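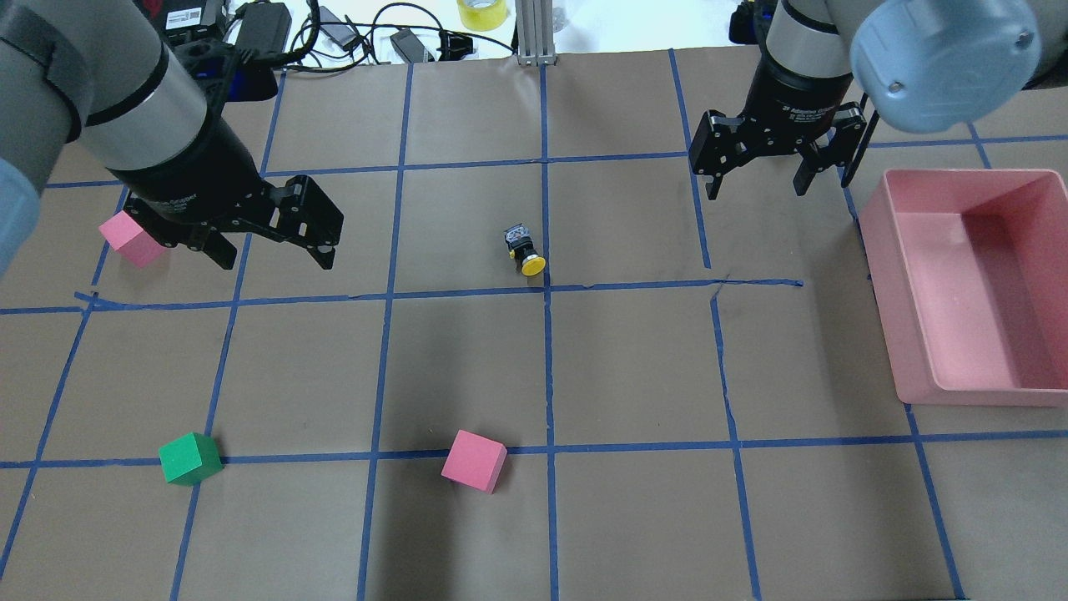
I have read a lot of advice on keeping a craft table under control, and I believe very little of it. The latest was a piece passed round by the people at Gokik, who sell storage and would therefore like you to own more storage. Their answer was a grid. Cover the table in brown paper, mark it into squares, give each thing a square, and put a tray at one side for whatever is finished with. They call it zoning.

My first thought was that it was a tablecloth with ideas above its station. My second was that brown paper and painter's tape cost next to nothing compared with the drawer unit they wanted me to buy, so I might as well find out.

The paper is ordinary kraft paper, the parcel sort. The tape is the blue stuff decorators use. I had half a roll left over from doing the skirting boards in April, and I wasn't going to buy the Kusta marking set, which is tape again in a nicer box.

What the article doesn't mention is how hard it is to get a straight line out of tape over any distance. It stretches a little as you pull it off the roll, then it relaxes, and your line wanders. I measured the first few and gave up measuring the rest. The squares are squarish. If you are the sort of person who would lie awake over that, draw it with a ruler and save yourself the tape.

As for what goes on it, I kept it small. Foam cubes, in pink and green, and a little thing with a yellow base that has been drifting about the house for longer than I care to admit. The pink tray goes on the right. I wanted to see if the squares made any difference to where things ended up, and I didn't need all 312 pieces of the Ganmont set out to learn that.

My complaint is this. A square tells you where a thing could go, and it has no way of making you put it there. One green cube is sitting squarely across a line and a pink one is on the same line further along. Which square are they in? The article is silent. I suspect the people who wrote it only ever put things down for photographs.

The tray I have more time for. It's shallow, so you can see straight to the bottom, and the sides are high enough to stop things rolling out. The yellow-bottomed thing is in there on its side, and I'm happy to leave it lying down. I don't hold with arranging the inside of a tray. Once you start that, you need a tray for the tray.
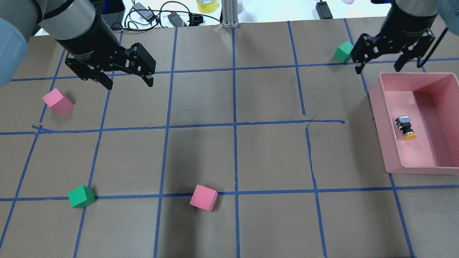
Would I bother again?

The tray, yes. The paper, probably – it's kinder to the table than I am, and you can write on it. The tape I could live without, though I'll leave it down until it starts to lift at the ends. Gokik can keep the drawer unit.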